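The House Where People Teach Robots to Pick Up the Mess

By 4 in the afternoon my wrist hurt, and I had a whole new respect for anyone who works a toy claw machine well.

I'd driven out to Javero's open day in March mostly because I like robots and partly because the flyer promised lunch. Javero builds home helpers, or wants to. The building is a former carpet showroom off the highway, and inside they've put up a run of pretend rooms: a kitchen, a laundry corner, a study with real books, a living room with a couch that has clearly been slept on. I went in expecting big white arms swinging around behind safety glass. There was one arm, at the far end, and it spent most of the morning waiting for a new cable.

What there was plenty of was people walking around with grippers in their hands. They look a bit like the grabber my grandmother used for getting cereal off the top shelf, only with a camera riding along. You squeeze, the fingers close, and the camera records what the fingers were up to. Do that enough times, with enough different stuff, and a robot with the same kind of fingers can start to learn from it. The team calls this collecting. Everybody there says it the way you'd say you were going mushroom picking.

"A table is a good day," one of the engineers told me while she taped down a cord. "A sink is a long day." She had done 155 sessions since winter and had opinions about every one. Socks are fine. Grapes are awful. The worst thing she ever had to pick up was a single sheet of plastic wrap, and she made me promise to try it at home with kitchen tongs. (I did. It's terrible.)

The morning tour took us past the Bestov bench, where a partner company was showing off finger pads in different rubbers. You could squish them, so of course we all squished them. Some had flat faces, some had little ridges, and one pair felt exactly like a gummy worm. The man running the bench said soft things and slippery things want different pads, and that the team goes back and forth about it every week. Then came a demo by Gilani, the software crew, with a wall screen full of little round videos playing all at once. There were 1459 clips in that one batch. I watched somebody's hand put away the same spoon over and over and found it weirdly soothing – like a fish tank!

After sandwiches they let the visitors have a go, and this was the part I'd been waiting for.

The tool is lighter than it looks, but it pulls at your wrist in a funny way. My first try was a sponge, and I felt like a genius. My second was a coffee lid, which I chased halfway across a counter while a boy of maybe ten gave me advice. He was right about all of it, too. You have to come in slower than you want to, and you have to stop looking at your own hand and look at the thing.

The tables are messy on purpose. A real home is full of chargers and packets and half-finished jobs, so the team sets things up that way, and they swap the mess around between sessions. I asked who gets to make the mess. They take turns, apparently, and it's the most popular job in the building.

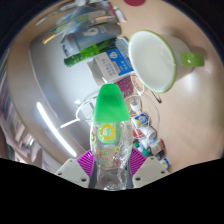
Getting a grip: ridged magenta pads hold a green-capped bottle upright, with a mug, cables and packages on the table behind it.

Bottles turned out to be my favorite. Thin plastic gives when you squeeze it, and you can feel that right through the handle, so you end up pinching just hard enough and holding your breath. The engineer said a robot doesn't get that feeling for free, and that a good part of what they're after is how wide the fingers stay open once they've got hold of something. I did 44 grabs before somebody politely asked for the tool back.

The arm did get its cable in the end. We all crowded in to watch it go for a plastic cup, and it stopped short, thought about things for a good long while, and tried again from the left. It got the cup on the third go. People clapped like it was a kid's piano recital, me included.

Javero is planning another open day once the new room is finished, a bathroom this time, with help from Jinier on the fixtures. I've already put my name on the list, and I've been practicing on the shampoo.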